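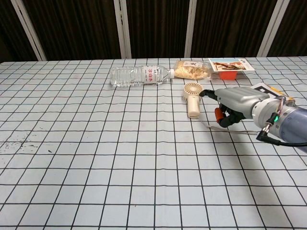 Bench two, the fan and the hand.

Six in the morning and the hand was already up. It's always up. Green light on the wrist, wires hanging out in red and green and white like it got dressed in a rush.

I clocked in. Apron, hairnet, coffee. Badge number 2216, same badge from when Cirkby was still Bolger Packing and there were 14 of us on the line and a radio.

Three now. No radio, it bothered the sensors or somebody said it did.

My job used to be packing. Mixed boxes, the kind people order for a long trip. Water, snacks, something to eat later, one little gadget. I could do a box in 10 seconds without looking. My hands knew. My mother's hands knew too, she was on the same floor, different table.

My job now is I put things on the cloth. Bottle on its side. Bag of puffs. The orange tub with the card on it. The fan. Then I step back behind the yellow tape and the hand comes in from the right and tries.

That morning it was the fan, over and over. The fan is hard, says the guy from Flever, the handle is round and the head is heavy. I could have told him that. I did tell him that, in November.

Reach. One black finger out straight, like it was going to ask the fan a question. Stop. Back. Reach.

"Move it a square left," he said. So I moved it a square left.

That's what the lines are for. Whole table ruled up like math paper. Some mornings I dream in squares.

Reach. Stop. The fan went over, rolled, lay there. I stood it up again. He typed something. I wasnt supposed to touch it before he finished typing so he typed that too I guess.

They want 3000 good picks before it goes out to the Trovton plant. There's a sheet. Every good one gets a tick, and I'm the one who ticks. So you see how it is. I've thought about ticking slow. I've thought about ticking wrong. The woman on bench one thinks about it too, she never said, but I see her pen sort of hover.

Break at nine. I ate my crackers and looked at it through the glass. It was waiting with the finger out. Strange thing to feel bad about, a hand left like that.

After break he had a phone call, out in the hall, a long one. The arm was on pause. I know the pause, the light stays on but the hum goes. I stepped over the tape. Not allowed. Picked up the fan the way I always did, thumb low, two fingers behind the neck, let the weight fall in. Set it down. Picked it up. Slow, so anybody could follow.

I dont know who I was showing.

He came back and I was behind the tape. He hit the key. Hum. The hand came in from the right, low this time, lower than I'd seen it, and the fingers went around behind the neck.

Up.

"Huh," he said. "You change something?"

"No."

It held the fan there over the cloth, not shaking. He was waiting on me. I had the pen in my hand, and the sheet, and the little empty box.

"Was that good?" he said. "That a good one?"

I looked at the thumb.

"Do it again," I said.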